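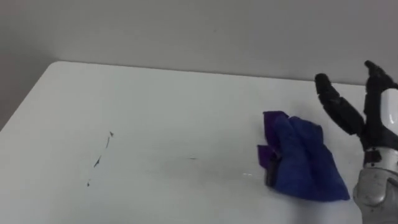 A white table and a blue rag, mid-argument.

I own one blue rag and I will defend it to anybody. My friend Francine McKinnon buys paper towels by the case, 12 rolls at a time, and she thinks I'm gross. Fine! But a white table shows every little smudge and fleck, and a paper towel just pushes them around until it falls apart in your hand. A cloth grabs. You rinse it, wring it out, and go again (mine has been going since January).

People also fuss way too much about where a rag lives. Folded over a rail, hidden in a drawer, whatever. Leave it bunched up on the table and you might use it, that's my whole system. And if things pile up, a blue cloth on a purple one with something black and curvy plopped on top, well, you've still got a table.

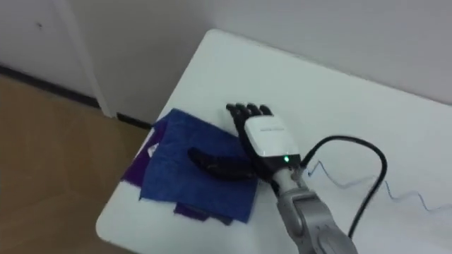
What I'd Tell Francine

Buy a rag. Buy two, if the 50 cents won't kill you, and get them in a color you can find.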